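Sturora
About Us

Sturora helps small and mid-sized food service operations plan and pay for automation. We work with cafeterias, hotel kitchens, hospital dish rooms and caterers who are thinking about robot arms, tray conveyors or sorting stations and want to know what the whole thing will cost before they sign for any of it.

We do not sell equipment and we do not take commission from anyone who does. Our clients pay us a set fee for a plan, and the plan belongs to them. They can take it to any supplier they like.

How we started

Wenjie Xie and Lanying Mao opened the office in Nadedwood after several years on the buying side of a catering group. They had watched the group buy two tray sorting cells from a good supplier at a fair price, then spend nearly as much again on floor work, a new electrical panel, spare grippers and staff hours. None of that was in the original request. The machines did the job, but the budget did not survive them, and the third cell was canceled.

The first Sturora clients were people who had heard that story and had one like it. We now have 13 people on staff and have completed 554 equipment plans. Most are for sites with fewer than 80 employees.

What we do

A plan usually starts with a visit. We spend one full shift at the site and write down what is handled, by whom and how often. Cups, saucers, flatware, trays and pans all get their own line, as they put different demands on a gripper. A teaspoon lying flat on a tray is a harder pick than most buyers expect, and a cell that handles cups well may need a different set of fingers for flatware. That affects the price, so we want to know early.

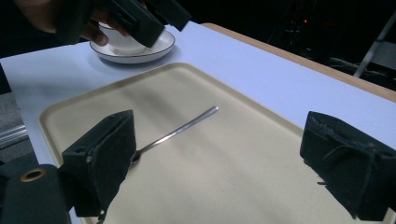

After the visit we put together a cost sheet that covers the full working life of the equipment. It includes the purchase or lease price, delivery, site changes, guarding, training, software fees, wear parts, service calls and removal at the end. Finger pads and cables are listed separately. They are cheap, but they get replaced often, and they are the lines most often left out of a supplier quote.

Haoran Yuan runs our bench, where we try out handling tasks on tabletops with ordinary tableware. Bench time is included in every plan above the basic level. Clients are welcome to send a box of their own dishes, and many do. If a task looks too slow or too fussy to be worth automating, the report says so and the client keeps doing it by hand. Close to a third of our plans recommend buying less than the client first had in mind.

Weidong Long handles the money side. He compares lease and purchase terms, checks warranty wording and builds the payment calendar. We ask for budget dates at the first meeting. A client whose fiscal year closes in June should have quotes in hand by March, and we schedule the visit to match.

Plan levels

Basic: site visit, task list and a one-year cost sheet.
Standard: everything in Basic, plus bench time, a full-life cost sheet and a draft request for quotes.
Ghauri: our multi-site plan, named after the street our second office is on. It covers shared spares, staggered purchasing and a common training schedule.

For Standard and Ghauri clients, we also read the quotes when they come back and mark up what is missing. We ask clients to hold back 50 percent of the purchase price until the equipment has run a full week at their own site. Some suppliers will not agree to that, and Weidong will work out other terms with them.

Where we work

The main office and the bench are in Nadedwood. Tianyou Dai manages the Ghauri Street office and looks after clients in Nasar and along the coast. Travel within a day's drive is included in the fee. Longer trips are billed at cost, with receipts.

Getting in touch

Write to us through the contact page and tell us what you handle, how many shifts you run and when your budget is due. A rough floor sketch is useful if you have one. Lanying reads all new inquiries and normally answers within two working days. The first call is free and takes half an hour.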